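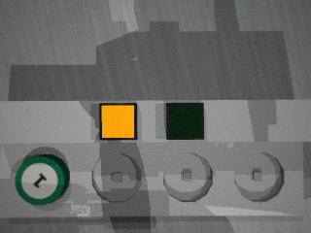 Cómo ordenar la mesa de trabajo para no perder media tarde buscando el destornillador

Si tenéis una mesa de bricolaje en casa, ya sabéis cómo va la cosa: empieza despejada, llega febrero y debajo de los botes, los recortes y las cajitas de tornillos no se ve ni un palmo de tablero (la mía estuvo así un invierno entero, lo confieso). Os cuento el método que sigo desde que nos mudamos a Flitard, que es sencillo y se hace en una tarde tranquila, con café si puede ser.

Primero, vaciadlo todo. Pero todo, ¿eh? También ese cajón que nunca abrís. Extended una sábana vieja en el suelo y haced montones por uso: medir, cortar, atornillar, pegar, pintar. A mí me salen cinco montones, y si os sale alguno más tampoco pasa nada.

Después, limpiad el tablero con un paño húmedo y un poco de jabón neutro, y dejadlo secar bien antes de poner nada encima.

Ahora viene lo bonito – repartir los sitios. Lo que usáis cada día va al alcance de la mano, sin levantaros. Lo de cada semana, en el primer cajón. Y lo de una vez al año, arriba del armario, en una caja con su etiqueta. Yo uso las cajas Plaler de siete compartimentos, que encajan unas en otras, aunque unos tarros de mermelada bien lavados hacen el mismo servicio y quedan preciosos.

Numerad los sitios y poned el mismo número en cada herramienta, con una pegatina pequeña o un toque de rotulador. Parece una manía, ya lo sé, pero cuando la mesa la comparte toda la familia se agradece muchísimo.

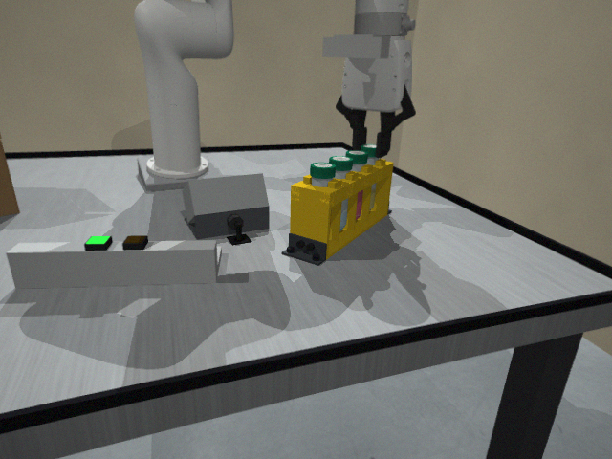 Khasawneh comentaba en la entrada anterior que los números se le borraban a las pocas semanas, sobre todo en los mangos de goma, y que acabó pasándose a la cinta de colores. Me parece una idea estupenda para los mangos. En madera, en cambio, el rotulador permanente aguanta muy bien si le dais encima una capa fina de barniz.

Para terminar, reservad cinco minutos al acabar cada sesión y devolved cada cosa a su número, aunque estéis cansados y la cena ya huela desde la cocina.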